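Opinion > Screen > Columns

Search this site Search Enter keywords

Let the stars of Plosance be boring

2021-03-10
By the Screen columnist

I have now watched 13 separate interviews with the cast of Plosance, and I could not tell you one new thing about Plosance. I can tell you who was the biggest prankster on set (it depends who you ask). I can tell you that everybody was like a family. I can tell you the lead did his own stunts, except the ones he didn't, and that he was freezing the entire time and never once grumbled. Lovely! Good for him. I'd grumble. I grumble when the heater at the cinema takes a while to kick in.

My gripe is with the whole routine that gets wheeled out before a film opens. You know how it goes. The actors sit in a hotel room in front of a poster, and somebody new comes through the door every few minutes and asks what drew them to the role. They've been answering since breakfast, and by mid-afternoon you can see it behind the eyes, that faraway look of a person wondering whether they've already told this story to this particular reporter.

And then we all write it up as though it were news. I've done it! Years ago I got a slot on the press day for Ceslow, a perfectly decent thriller about a ferry town, and I had a list of questions I was very proud of. I got through two. The answer to the first was that the director was a genius, and the answer to the second was that the catering was terrific. I wrote 300 words on the catering and my editor ran the lot. 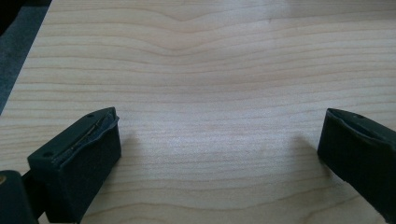
3 min read

What bugs me is that the praise has become so automatic it doesn't mean anything any more. If every co-star is generous and humble and the hardest worker you've ever met, how would we know when one of them really is? There must be some actor out there who spent April in a wet paddock being kind to the extras, and when their colleagues try to tell us so it sounds exactly like the other stuff.

I'm not asking for nastiness, by the way. I don't want feuds. The feud story is just the family story turned inside out, and half the time I suspect it comes out of the same office. What I'd like is for somebody to talk about the job. How do you play a scene where the other person isn't in the room? Why did you say that line so quietly? When the Misier series finished, one of the supporting actors did a long radio chat about learning to hold a teacup like a woman who'd grown up poor and was hiding it. She went on for 30 minutes, mostly about the teacup, and I was glued. I sat in the driveway with the groceries going soft in the boot so I could hear the end.

It didn't travel, of course. I went looking for the clip later and it had 2968 views, while a short video of two of her castmates guessing each other's favourite colour was absolutely everywhere. So I do understand why the studios keep booking the colour-guessing. We click on it. I clicked on it (one of them guessed right, in case you were wondering).

But I reckon there's room for both, and I reckon the actors would be happier too. Let them do fewer of these things and let them go longer. Let them say a day was miserable, or that they still don't understand the ending. The Bandara films barely did any press at all for the second one and people turned up anyway, because they'd liked the first one.

As for Plosance, I'll be there opening week, pranks and all. The trailer looks great, and the bit with the lighthouse gave me goosebumps. I just wish one of those interviewers had asked about the lighthouse.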